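Call for participants: household chores and robot arms

We are looking for people who do ordinary housework to help us judge how well robot arms do it. The study is open to adults living in Mellholm or Westen. You do not need any knowledge of robots, and we would like to hear from people who have never taken part in research before.

The question behind the study is a simple one. Can a machine be left to tidy a living room yet? Our own view at the moment is no, or at least not a room that people live in. An arm can be very good at picking up one known object and putting it down in one known spot. Tidying is harder. Things get left on sofas and on the floor, they lean on each other, they have cords and lids and loose parts, and each household has its own idea of where they belong.

Most of the work you would be judging is done in simulation. You will watch short clips and look at stills on a screen, then tell us whether you would be happy with the job if someone had done it in your home. We also ask how you would have gone about it yourself.
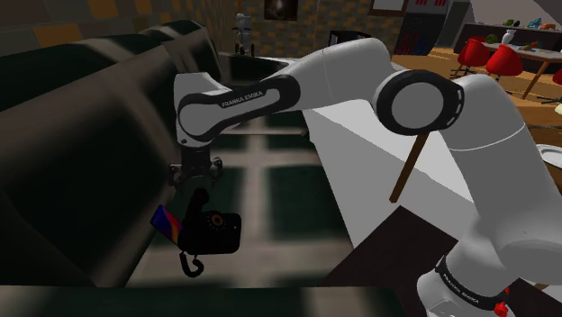 Priltden Home Tasks Group

A telephone held over a sofa is one of the pick-up tasks in the set. The gripper has the phone by its handset, and the coiled cord hangs down underneath. Participants in the October pilot had a lot to say about this one. Several would have used a second hand under the body of the phone. One wanted to know why the book was not moved first. Comments like these are what we are after, and they do not need to be put in technical terms.

What taking part involves

You would come to our rooms in Westen for 2 sessions, on different days. In the first you rate tasks on screen. In the second you do a few tidying jobs by hand in our practice room while a researcher takes notes, and then talk them over. We are not testing how fast or how neat you are. Tea, coffee and breaks are provided -- please tell us if you need more breaks than usual.

Who can take part

We have 31 places. You should be 18 or over and do at least part of the cleaning or tidying where you live. Paid cleaners, carers and hotel staff are welcome, as are people who tidy up after small children. If you have trouble lifting or bending you can still take part; the practical jobs can be done seated or left out. People who took part in the pilot cannot join again.

Payment

Each session is paid in shopping vouchers, handed over on the day. Bus fares within Mellholm and Westen are refunded on production of a ticket. You can stop at any point and keep the voucher for that session.

Your information

We record your ratings and, with your permission, the sound of the discussion. Your name is kept apart from your answers. The practical session is not filmed.

How to apply

Ask for the sign-up form at the Priltden front desk, or write to Mamta Kanaujia, who is arranging the sessions. Questions about the study itself should go to Spyros Tzavaras. Places are offered in the order forms come in, and the list closes at the end of December 2023.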